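Forum > Student Projects > Bin picking
Search this site Go
2 min read

Is a 77 percent pick rate worth showing to judges?

Chantal Cloutier
February 24, 2024
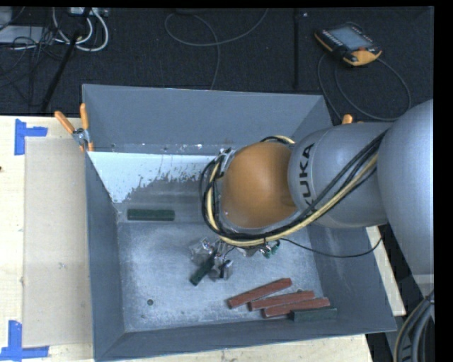 Our team is doing a bin picking project for the Kokside student challenge. The robot has to take blocks out of a metal bin and set them on a board. Our advisor wants 77 percent on the poster in big type. That number comes from 100 tries, all on one afternoon, with us putting the blocks back by hand. I don't trust it. Am I being too picky?

Tretach

No. Who put the blocks back, and did they know which spots were easy? I judged a student round last August and saw plenty of great numbers from people who kept blocks away from the walls. Dump them from a bucket and take what you get. I'd also want red and green scored separately. If one color does much worse, your total is hiding a camera problem.

Flandell

just put 77, everyone rounds up anyway

Maglaya

Please don't listen to that. We reran our own test on a different day with the lights changed and got 51 out of 100. It hurt, but the judges asked about lighting right away and we had something to tell them. Print both runs. Also write down what counts as a pick. We had 2 people scoring and they disagreed on whether a block dropped over the board was a success. I still think one of them was too generous.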